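Whiteboard Care at Home and in the Workshop

Posted 22nd October by Hayley Sowerby

A whiteboard gets used hard in our house. It takes the shopping, the dentist, messages for whoever is out and the cutting list for whatever is on the bench. After a while it stops wiping clean and everything you write sits on a grey haze. Most boards in that state can be brought back in an evening.

Daily wiping

Use a dry eraser or a dry cloth, and wipe from top to bottom in straight strokes. Going round in circles spreads the ink dust over the clean parts. Give fresh ink a few seconds before you rub it, or it will smear.

Clean the eraser as well. Take a felt one outside and knock it against a wall, then brush the face with an old toothbrush. If it has gone shiny and black it is finished. Cut squares from an old T-shirt and use those until you get a new one.

Smudges and grey haze

Mix a drop of washing-up liquid into a bowl of warm water. Wring the cloth out well, wipe the whole board, then go over it again with plain water and dry it with a tea towel. Soap left behind makes the next lot of writing hard to shift, so don't skip the plain water. I do ours every 7 to 10 days, or sooner if it has been a busy week.

Keep scouring pads, cream cleaner and furniture polish away from it. The first two scratch the surface and polish leaves a film that the pen skids on.

Old writing that won't come off

Names and headings are the usual trouble, as they get left up for months while everything else is wiped round them.
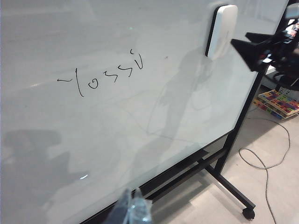

Go over the old letters with a fresh dry-wipe marker, covering every line, and wipe straight away while the new ink is wet. The solvent in the pen lifts the old ink with it. You may need two or three goes. If a shadow is left, put a little surgical spirit on a cotton pad, dab, wait a moment and wipe. Open a window and keep it off painted frames. Finish with the soapy water.

The same method works on permanent marker - it just takes longer. My neighbour Yvonne Haworth had the wrong pen on her kitchen board from July onwards and it came off in four goes.

Pens

Store them flat. Stood upright with the tip at the top they dry out, and with the tip at the bottom they leak. A thin tip is better for lists but the line is faint from across a room, so keep one thick pen for anything the whole family has to read. Throw out any pen that has started to squeak and drag.

Eraser and holder

Fix these near the side edge of the board, at the height of your elbow. In the middle they are always in the way. Magnetic ones only grip on a steel-backed board, and a glass board often needs stronger magnets than an ordinary one. Lift magnets off when you move them. Dragging them picks up grit and leaves fine scratches.

Frames

Dust and ink crumbs collect in the bottom edge. A dry paintbrush gets them out, or a cotton bud for the corners. Check the fixings while you are there. Ours had worked loose on one side and I had put up with the wobble for around 13 months before getting the screwdriver out.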